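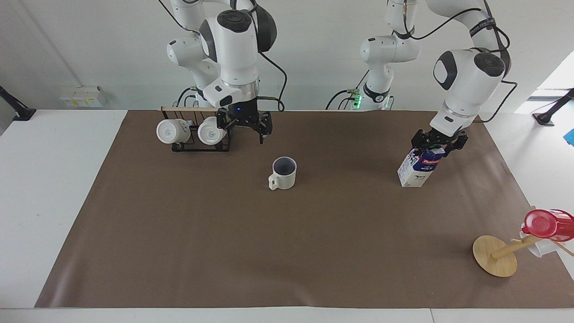 CHAPTER 7

A Place for the Cups

Most of us learned to put things away long before anyone taught us to think about it. Somebody handed you a dried cup when you were small and pointed at a shelf, and you reached up and set it there, and that was that. By the time you had a kitchen of your own, the habit was so settled that you probably copied the arrangement you grew up with, right down to which side of the sink the cups belonged on. I certainly did. It took me years to notice that my mother was left-handed and I am not, and that her kitchen had been quietly arranged for her.

In the last chapter we spent a good deal of time on plates and bowls, which are easy company. They stack, they are flat or nearly so, and they ask for very little beyond a shelf that will bear the weight. Mugs are a different matter. A mug has a handle sticking out of one side, so it takes up more room than it seems to, and it will not sit neatly beside its neighbor unless somebody turns it. Stack two of them and the upper one wobbles. Put them away in a deep cupboard and you will use the front row every day and forget the back row until you move house.

The usual answer is to hang them. In this chapter we will look at two ways of doing so. The first is the bar rack, a horizontal bar held up by a frame, where the mugs hang in a row - sometimes with their bottoms facing out into the room, so that you see a line of plain circles before you see a single handle. The second is the mug tree, a pole on a round base. The tree takes up less of the counter but is fussier about balance. Load one side and leave the other bare, and sooner or later you will find the whole thing lying on its side. (When I was teaching evening classes in Driledville we had a tree that went over so often my students took to calling it Skelness, after a ferry that some of them had been sick on.)

We will also have something to say about the things that travel with mugs. Think of how you make a warm drink in the morning: the mug comes down, the milk comes out, and for a few minutes both of them stand on the counter in the way of everything else. A carton of milk is only a visitor there, but it needs a landing spot, and a good kitchen leaves one open near the cups. My old colleague Alper Tokgöz used to lay a big sheet of brown paper over the table when he planned a counter, so he could pencil around each item and see how much space it truly wanted. You will be asked to try his method in the second exercise, and I do hope you won't skip it.

Before you read on, please go and stand in your own kitchen for a little while. Take down the mug you use most, notice which hand you used, and notice where you put it while you reached for everything else. Jot down a few words about it in your notebook. We will come back to those notes when we get to 7.2, where we begin with the reach of the arm and how high a rack ought to stand.

© 2022 Soder & Kapoor, Educational Publishers | Contact us | Back to top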